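Will a $299 Hard Hat Tag Keep Anyone From Falling?

By Roswitha Strobel
2019-09-05

Print this item | E-mail this item

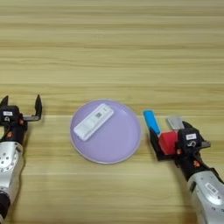 Every fall, a few weeks before budgets close, somebody tries to sell contractors a gadget that will fix job site falls. This year it is the wearable tag. Three suppliers have called our members since July, and the pitch hardly changes from one to the next. Clip a sensor on the crew, put a dashboard in the trailer, and watch your incident rate drop.

The one most of you have asked me about is the Uto, sold by Plindell at $299 per worker plus a monthly fee that the brochure puts in very small type. The company says firms using the tag cut falls by 41 percent. That is a big number and I wanted to know where it came from, so I asked.

The answer took two weeks and three phone calls. The 41 percent comes from 5 contractors, all of whom signed up for the tags at the same time they hired a full-time safety manager or brought in outside trainers. One of them also finished a high-rise job partway through and moved its crews to ground-level work. You would expect falls to go down on that job whether the men wore sensors or carried rabbits' feet. Nobody at Plindell could tell me how many falls there were before and after, only the percentage. When I asked for the count I was told it belonged to the customers.

There is also the matter of what the tag does. It records a fall once the fall has started, and it sends an alert. That could be worth something if a man is working alone at the far end of a roof and can't reach his phone. It does nothing about the missing guardrail or the ladder set on mud. The sales sheet slides from "detects" to "prevents" between the first page and the second, and I would like someone to show me the part in between.

Obaidul Bandara runs a framing outfit that tried a similar product from Skuler last year on two sites. His foremen got so many false alerts from people jumping down off tailgates that they muted the thing by the second week. "I paid for a year and used it for maybe nine days," he told me. He has since spent the same money on extra anchor points and a second lift, and he isn't claiming any percentage for it.

Then there is insurance. Members have been told that carriers will give a discount for wearables. Some might. I have yet to see one put it in writing ahead of renewal, and the two brokers I spoke with both said they would want several years of loss history first. Ask your own broker, by e-mail, and keep the reply. Ask too who owns the data after an accident and whether a lawyer can get at it. The Plindell contract says records are kept "as needed," and I don't know what that means. I doubt the salesman does either.

I am not against trying things. Mahuika Paving has agreed to run the tags on one crew starting in October and to leave a matching crew without them - same foreman, same kind of work, same training. They will share the actual counts with us, good or bad. It's a small trial and it may show very little, but it is more than the supplier has done.

Until then, if you have money left in the safety line, walk your sites and look at the openings, the edges and the ladders. Most of what we see in claims is still there. The floor hole covers that nobody marks or nails down come up again and again in our files, and paint and nails are cheap.

Members who have used any of these products are welcome to send me their numbers. Raw counts, please.

Comments

Mitali Mollah: We had the Plindell rep out in August. Asked him the same question about the 41 percent and he said he would get back to me. Still waiting.

Parveen Uddin: A little unfair, I think. We have two guys who work alone on night utility calls and the alert is worth the price for them. Agree it's no use for a full crew.

Shiuli Weerasinghe: Does anyone know if the monthly fee is per tag or per site? The quote I got can be read both ways.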